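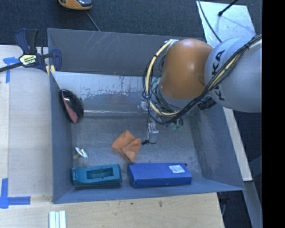

Bin picking cell with KUKA arm, gray metal bin and mixed objects, viewed from the fixed camera.

Woltwood Bin Picking Collection Cell

Overview

The Woltwood cell is a shared workstation for recording grasp attempts on mixed objects in an open bin. It is operated by the Nellska equipment service and is available to project groups that need real examples for training or testing a grasping model. Each attempt is stored with the images, arm motion and result needed to use it as a training example.

The cell is intended for groups that already have a learning method and require data for it. It is not suited to speed trials or endurance testing of tools, and requests of that kind should be sent to the service desk before a booking is made.

Equipment

The cell consists of a KUKA arm fitted with a gripper, a metal bin with sloped walls, and a fixed camera looking down into the bin. The bin is held in place by a bar clamp on the wooden table. Blue tape on the table serves as a position reference and must not be removed or covered.

The floor and walls of the bin are bare metal and carry scratches and scuffs from use. Users should expect reflections in the recorded images. The service does not paint or line the bin, as earlier recordings were made on the same surface and groups often wish to combine old and new data. Groups that require a matte background may bring a liner, provided that it lies flat and is listed in the session notes.

Cables and hoses run along the outside of the arm. Users may not retie or reroute them. If a tie has come loose, stop the session and contact the operator on duty.

Objects

The Hauser object set is supplied with the cell. It combines rigid items, such as boxes and plastic parts, with soft items such as folded or crumpled cloth. Glossy and dark surfaces are included because they are difficult for many depth methods.

Groups may add objects of their own. Each added object must fit within the gripper opening in at least one direction, must not leak or shed, and must be entered in the object list before the first attempt. Food, glass and powders are not accepted.

Recording procedure

A session begins with the operator placing the chosen objects in the bin. The arm then makes one attempt at a time. For every attempt the system saves an image before the motion, the planned grasp pose, the path of the arm, the gripper reading at closing, and an image after the arm has withdrawn.

Results are labeled as success, slip, miss or collision. The first label is set from the gripper reading and is then checked by a person against the images. Soft objects receive this check in every case - the gripper reading alone has proved unreliable on thin cloth. Failed attempts are kept. They are delivered in the same format as successful ones, and groups are asked not to request their removal at the recording stage.

Objects are returned to the bin by hand once the arm is in its rest position. The operator changes the arrangement at each return so that the same layout is not recorded repeatedly.

Data delivery

Recordings are delivered in Atar format, with one folder for each session and one record for each attempt. The current reference collection holds 996 attempts, of which 521 are labeled as successes. It is open to all groups with an active booking and may be used for comparison or for early training while new sessions are being planned.

Camera calibration files are included with every delivery. Calibration is repeated whenever the bin or the camera has been moved, and the version number appears in each record.

Booking and support

Sessions are booked in blocks of 2 hours. New users must complete an introduction with Guðlaug Zoëga, who is responsible for operation and safety at the cell. Questions on file format, labels or the reference collection should be addressed to Jérémie Riviere.

The cell is closed for maintenance each October. Bookings for the period after maintenance open once the calibration check has been completed and posted.

Equipment number: 41
Status: available to registered users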